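Carar Street Tenants and Neighbors Association
Minutes of the spring general meeting, 2022-05-15
Held in the ground floor common room. Minutes taken by the secretary, who was re-elected last year while out getting coffee.

1. Opening and previous minutes

The chair opened the meeting eleven minutes late, after the usual search for the key to the chair cupboard. The minutes of the last meeting were approved with one correction: the resident of 4B wishes it known that she did not "storm out" over the bicycle rack. She left briskly.

2. Courtyard garden

The raised beds went in last month and have been adopted with more passion than planning. Three households are growing zucchini. The meeting asked them to talk to each other before August.

The hose has gone missing again. A second hose was bought to replace it, and the first hose then came back, so the association now owns two hoses and one faucet. A splitter was proposed. The resident of 2A spoke against splitters at length. The proposal carried.

Compost: the bin is for plants and kitchen scraps. Pizza boxes are allowed if torn up. A whole lasagna, in its dish, is not allowed, and the dish can be picked up from the laundry room.

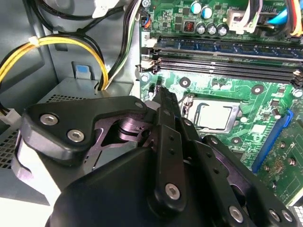 3. Shared equipment and the office computer

The association's printer jammed during the printing of the agenda, and so the agenda was read out loud from a phone. Members felt this went better than usual. On the computer, which takes long enough to start that the secretary has learned to knit, the meeting discussed repair or replacement. The cheap option is more memory. The slots sit right there on the green motherboard once the case is open, and a new stick costs less than the cookies at this meeting. The other option is a new machine from Zwahlen, quoted at 500 dollars. The meeting chose memory, and cookies.

4. Money

Cash in hand stands at 4000 dollars after the beds, the soil and both hoses. Dues are still 12 dollars a month. A raise was floated, and sank. Two households are behind and have been sent the friendly letter. The unfriendly letter exists in draft and is said to be very good.

The association will stay with Tadon for its insurance. Their form asks whether the property contains livestock. After the debate about the pigeons in item 6, the secretary will answer "no" in small handwriting.

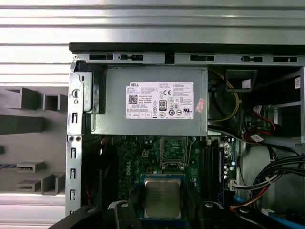 The meeting then turned to the coin box in the laundry room. It was found to hold quarters, a subway token and a button. Members are reminded that the dryers can tell the difference even if the box cannot.

5. Summer block party

The party will be in June, on the date the street permit comes through for. Flimine Bakery has offered rolls at cost. We have 114 paper lanterns left over from the last party, when we were told they would be fewer and larger.

Discussion of music took forty minutes and is summarized as follows. Some members want a band. Other members have heard the band. A playlist will be put together from everyone's requests, with one song per household and nothing longer than six minutes, a rule aimed at a particular household on the third floor that knows which song we mean. 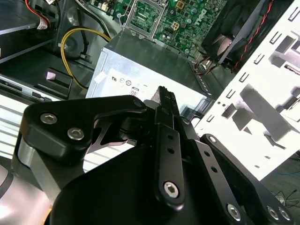

Grills: two will be placed at the north end, one for meat and one not. Tongs will be marked with tape. Last year's tongs were also marked with tape, and the tape melted, so this year the tape goes on the handle end.

Folding tables will come from the common room. Anyone who borrowed a table over the winter is invited to return it overnight, no questions asked. A list of questions has been prepared in case this fails. 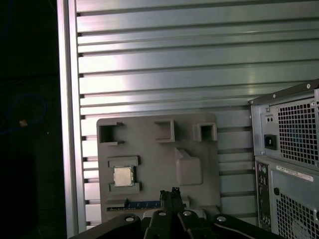 6. Pigeons

A plastic owl was placed on the roof in March. The pigeons were wary of it for an afternoon and now sit on it. The meeting considered a second owl and voted it down by a wide margin. The resident of 5C asked for a vote of thanks to the first owl, and this passed.

Netting over the north stairwell will be priced before the next meeting. The chair asked that whoever is feeding the pigeons please stop – and several people looked at their shoes.

7. Any other business

The front door still slams. The closer was adjusted and it now slams slowly. The landlord has been written to again.

A gray umbrella, one glove and a very nice casserole lid are in the lost property box. The lid does not fit the lasagna dish. This was tested.

A member asked if meetings could be shorter. The discussion ran for a quarter of an hour and was moved to the next agenda.

8. Actions

Secretary: order the memory, renew the insurance, send the permit form.
Chair: hose splitter, netting prices, a second key to the chair cupboard.
Garden group: zucchini talks.
Everyone: one song each, by the end of the month.

The meeting closed at 9:20 p.m. Chairs were stacked by the people who always stack them.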